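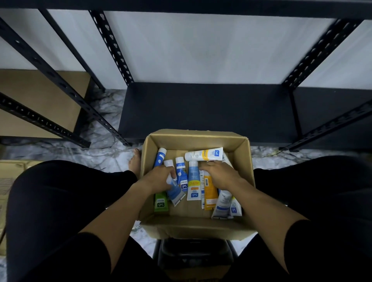 Kangate Community Health Partnership - Skin and Wound Care Program

Progress report to the Gralley Fund, second reporting period
Prepared by Ningsih Pattinasarany, program lead

Summary

The program runs free foot and skin checks for older residents and for people living with diabetes in the Kangate area. In this period we completed 239 checks across our clinic sites. The target in the grant agreement was 200 for the same period, so we are ahead on that measure. We are behind on home visits and on staff training, and both are covered further down.

Clinics

Clinics ran at the Qureshi Street hall and at the Fiduvside library. The library was new for us. It has a side room with a door that closes, and people were more willing to take off shoes and socks there than in the open hall. We have asked to keep the room through the fall.

Most of the people we saw needed advice and nothing more: how to check between the toes, when to use a moisturizer and where not to put it, what kind of sock to buy. A smaller group had cracked heels or broken skin and were given a dressing and a follow-up date. We referred 9 people to the foot clinic at the hospital. Eight have been seen. The ninth moved out of the area before the appointment, and we passed the notes to the new doctor's office with that person's consent.

Wolfram Albers rewrote the intake form in May. The old one ran to four pages and took up a good part of each visit. The new one is a single sheet, front and back, and the nurses report that they finish it while the client is still getting settled.

Home visits

We planned 80 home visits and made 52. One of our two visiting nurses was on leave for part of the period, and we could not find cover with the right license. Kamarul Majimbun carried the full list alone during that time and saw the clients with open wounds first. Everyone who was put back has been offered a new time. We expect to close most of the gap by the next report, but probably not all of it.

Training

Two of the four planned sessions for home aides took place. King-fai Leung taught both. Attendance was good at the first and poor at the second, which started at 4 p.m. and clashed with shift change at the largest care agency. The remaining sessions will start at 10 a.m.

Printed materials

We printed 1000 copies of the foot check card in large type. The first proof had the clinic phone number wrong and had to be redone, at the printer's expense. Cards are now at both clinic sites and at the pharmacy counter next to the library. Slamet Sopacua is working on a second version with drawings for people who do not read easily.

Spending

Spending is under budget on nurse wages and mileage - this follows directly from the missed home visits. Dressings cost more than planned after our supplier dropped the smaller pack size. We would like to move part of the mileage underspend to supplies and will send the request form separately.

Next period

- Make up the delayed home visits
- Hold the two remaining aide sessions
- Test the drawn version of the card with clients at Fiduvside
- Agree on a referral contact at the hospital, as the current one is retiring

Questions about this report can go to Ningsih Pattinasarany at the Kangate office.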